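Key Sorting, two arms — data card

Part of the Onolden household chores collection
Maintained by Hartmut Reuter and Jin-sol Won

This card describes the key ring portion of Onolden. We made the collection to ask a simple question: can a pair of robot arms do the small chores that a person does at the kitchen table without thinking? Our present answer is "sometimes, and slowly". 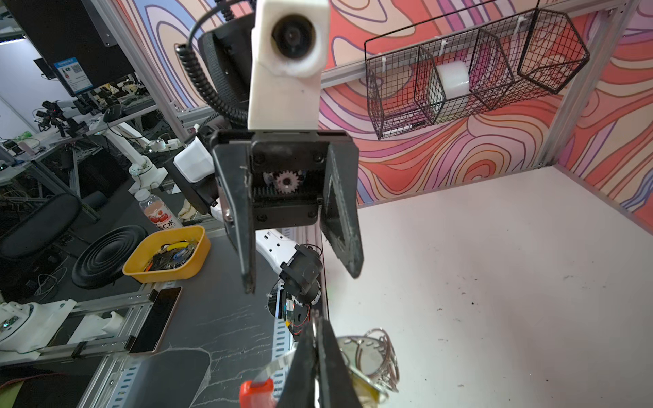

Wrist view and fixed view, key ring task 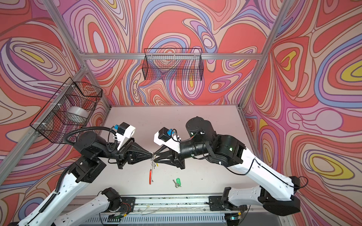 What is included

The key ring portion has 282 episodes, all teleoperated by a person. The full collection has 2,890 episodes over several chores, and the other portions (folding, jar lids, cable winding) have their own cards. Every episode has the video streams, the joint positions of both arms, the gripper opening and one sentence of instruction in English.

Why keys

Keys are small, they shine, and they hide each other. A split ring must be held firmly on one side while the other side is opened, so one arm alone cannot do much. For a person this is an annoying job for the fingernails. For a gripper with two stiff fingers it is near the limit, and we think it shows well how far the machines still are from a useful helper at home.

Results so far

We trained one policy, called Brandes, on this portion only. It picks up a ring in most attempts. Passing the ring to the other arm is less reliable, and taking a key off the ring is rare. We do not give a success rate for this last step, as we are still discussing what should be counted as success. Training with 85 episodes gave a policy that reached for the keys but often closed beside them.

Known problems

— Reflections on metal change strongly with the time of day. Episodes recorded after 4 p.m. are darker.
— Gripper opening is noisy when the fingers are almost closed.
— The operators have different habits. Some of them push the keys apart first, others grasp directly. The operator is not labeled.
— In a few episodes the instruction names the wrong tag color. We correct them when we find them, so please report.

Loading

Use the Zurkik reader, version 2 or later. Older versions read the two arms in swapped order and give no warning. If you only want to look at the data, the small viewer in the folder "tools" is enough.

Planned

A new round is planned for October, with softer finger pads. Questions can go to Jin-sol Won for the data and to Hartmut Reuter for the policy.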